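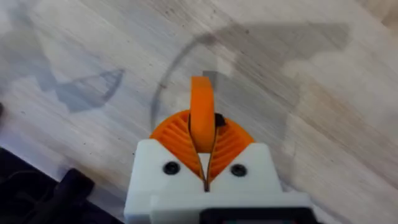 The Hands-On Semester

At Turstead Technical College, a second-year course asks students to build one gripper, teach it one task and account for every failure along the way

Mar 15, 2018

The robotics laboratory at Turstead Technical College occupies the ground floor of the former printing school, and the long benches that once held type cases remain in use. During the spring semester they belong to Applied Manipulation, a course open to second-year students in mechanical engineering, electronics and industrial design. Enrollment is limited to 14. The college has received more applications than places in each year the course has been offered.

The syllabus is short. Students work in pairs, and each pair designs, prints and mounts a two-fingered gripper on one of the laboratory's arms. Each pair is then assigned a single task involving small, light parts, and is expected to bring the arm to the point where it can perform that task repeatedly without assistance. Grades are based on the written record of the work as much as on the final demonstration.

The Department of Engineering introduced the course after a review of its robotics teaching found that students were graduating with a sound knowledge of kinematics and very little experience of contact. They could plan the path of an arm through open space. Many had never been responsible for what took place when the arm arrived. The review recommended a laboratory course in which picking up and letting go would be the principal subject, and the faculty adopted the recommendation the following year.

A question of fingers

Work begins with the fingers. Students may choose any shape that can be produced on the department's printers, and the first two weeks are given over to drawing, printing and discarding. Most pairs start with flat, rigid jaws. A rigid jaw is easy to draw and easy to attach, and it holds a block very well. It performs less well on a thin part, a curved part, or a part that has been set down a few degrees from its expected position.

By the middle of February, the majority of this year's pairs had moved to ribbed fingers printed in a flexible orange filament. The principle is well known and has been used in industry for some time. A finger made of thin slats within a curved outline will bend around an object when it is pressed, and the force is spread along the surface. On the benches at Turstead the fingers are fitted to a plain white housing set with black screws, and when the two close together they form a low, fan-like dome with a narrow slit down the middle.

The filament presents its own difficulties. Printed too quickly, the ribs come away from the outer wall. Printed too thick, they do not bend. Students keep a sample board on which each trial finger is labeled with its rib spacing, print temperature and date, and the board from last year hangs beside the laboratory door. Incoming students are advised to study it before they print anything. Instructors report that this advice is followed unevenly.

The task sheet

Task assignments are drawn by lot in the third week. All of them involve the kit of small plastic parts that the department developed with Garrido, a regional supplier of assembly fixtures, which has supported the course from the beginning. The kit includes rings, clips, pegs and flat tabs with rounded tops. None of the parts is heavy, and few have two parallel faces.

The upright tab is generally regarded as the least welcome of the assignments. The arm must take hold of a flat part, keep it standing between the fingers, carry it across the bench and release it into a slot. A tab that tilts by a small amount during the lift will still look secure, and will then miss the slot. Pairs given this task spend much of their time on the moment of closing, when the fingers first touch the part and the slats begin to give. If one finger arrives ahead of the other, the part turns.

Students guide the arm through the task by hand before writing any program of their own. A small camera mounted near the gripper records each of these guided attempts, together with the position of the joints, and the recordings are reviewed in class. The view from the wrist is a demanding one. It shows the fingers, the part and a limited area of bench, and it obliges students to consider what the machine has to work with. Shadows receive particular attention. The laboratory has tall windows along one side, and a shadow lying across pale wood can be mistaken by a simple vision program for the edge of an object. One pair this semester lost most of a week before tracing a series of false detections to the outline of a lamp bracket.

Clear plastic parts have proved equally instructive. The kit contains several, and they appear to the camera chiefly as a thin rim. The course does not require students to solve this problem. It requires them to notice it, to describe it accurately and to state what their system will do when it occurs.

The record

Each pair maintains a bound logbook, written in ink. Entries must be made on the day of the work and may not be removed. A failed grasp is entered with the same particulars as a successful one: the part, the finger design, the closing speed, the position of the part and a sentence on what was observed. The department considered moving the logbooks to a shared electronic system in the second year of the course and decided against it, on the grounds that students working at the bench were more likely to write promptly in a book that was already open.

The sentence on what was observed is the portion most often returned for revision. Early in the semester, students tend to record causes. They write that the finger slipped, or that the friction was too low. Instructors ask them to record first what could be seen: that the tab leaned toward the left finger, or that it was no longer between the fingers at the end of the move. Causes are entered on the facing page and may be changed as the work proceeds.

Several logbooks from earlier years are kept on open shelves in the laboratory. They are consulted frequently, and some have been annotated by later students, a practice the department tolerates.

Toward Brondmont

The semester concludes with a public demonstration, at which each arm must complete 10 consecutive cycles of its assigned task. No adjustment is permitted once the first cycle has begun. Visitors from local firms attend, and in recent years they have been joined by students from the city's high schools, for whom a short printing workshop is arranged on the same afternoon.

Two pairs are then selected to represent the college at the Brondmont Student Manipulation Meeting, an annual gathering of technical colleges. Entrants at Brondmont are given unfamiliar parts on arrival and a fixed period in which to adapt to them. Turstead teams have attended with mixed results. Last year's entry, built on an arm that students had named Gurar, placed well in the sorting event and was withdrawn from the stacking event after a cracked finger could not be replaced in time. The college now sends spare fingers in quantity, and the packing list for the trip has been added to the course handbook.

The department has announced modest changes for next year. A third printer will be installed over the summer, which should shorten the line that forms before each design review. The kit will be extended to include fabric and cord, materials that former students have repeatedly asked to see added. The limit on enrollment will remain in place, as it is set by the number of arms and the length of the benches.

Applications for the next session of Applied Manipulation will be accepted through the Department of Engineering office. Applicants should have completed the introductory course in mechanics and one semester of programming. Prior experience with robots is not required. A one-page account of something the applicant has built, including what went wrong with it, should accompany the form.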